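Skekham Seed Library - progress report, April

Dear Diane Penner,

What a spring we're having! When the Tradden grant came through we hoped to get the seed library open before planting season, and we made it with time to spare. We now have 84 kinds of vegetable, herb and flower seed to lend, nearly all of them grown within a bike ride of Skekham. The Melnyk bean, which we had feared was lost, came back to us from a gardener in Valow who had kept a jar of it going for years. I can't tell you how happy that made us.

Members have borrowed 900 packets so far. Peas and lettuce went first, then tomatoes, and squash has been slower than I expected (I think people remember last year's borers). We ran two evening classes on saving seed, and both filled up. The second one ran very late - people stayed on to swap stories about their grandmothers' pickles.
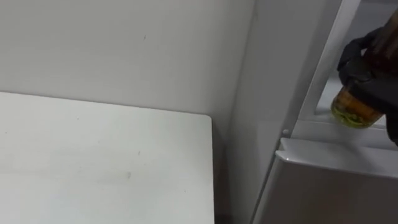
Germination testing is the part I'd most like to tell you about. Isabelle Ross has taken it on, and she is wonderfully strict. Eight of the donated lots sprouted poorly, so we pulled them and asked the growers for fresher seed. Parsnip was the worst, as parsnip always is. The onions did far better than their age gave them any right to!

Spending is on track. Envelopes cost more than we budgeted, but the labels came in under, and we haven't touched the money set aside for fall.

Next up is the grow-out of the Melnyk bean, with rows in three different gardens so a single hungry groundhog can't finish it off. I'll send the returns figures once the first pods are dry.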